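Stop your wrist camera detector from chasing specks

I spent most of August fighting a segmentation node that thought every bit of dust was something to pick up. If you're running the Ridon perception stack on a wrist camera, this is the fix I ended up with, and it takes ten minutes or so to put in (plus coffee).

First, record a short bag with the arm close to the object. Don't use your nice overview shots - the trouble only shows up near contact, so that's what you want to tune on.

Next, open filters.yaml and find min_blob_area. Mine was set to 10, which lets nearly anything through. I bumped it to 56 and most of the false hits vanished. Go higher if you like, but check that thin parts of your object still survive!

Now the shadow. Turn on the edge_softness check and set it so that blurry borders get dropped before the mask is built. Georges Awad suggested running this before the area filter, and he was right, the masks came out much cleaner.

Then replay the bag and look at a frame like mine:
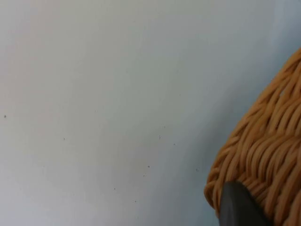

Skondinlow Robotics Club - Software Team

You want one mask on the wicker and none on those little dark dots out on the pale surface. The soft bluish shadow beside the basket should stay out too. Check where the dark gray fingertip meets the weave, and if your mask swallows the finger, load the gripper mask file and replay again.

Last thing: save your settings under a new name, or the next update will overwrite them.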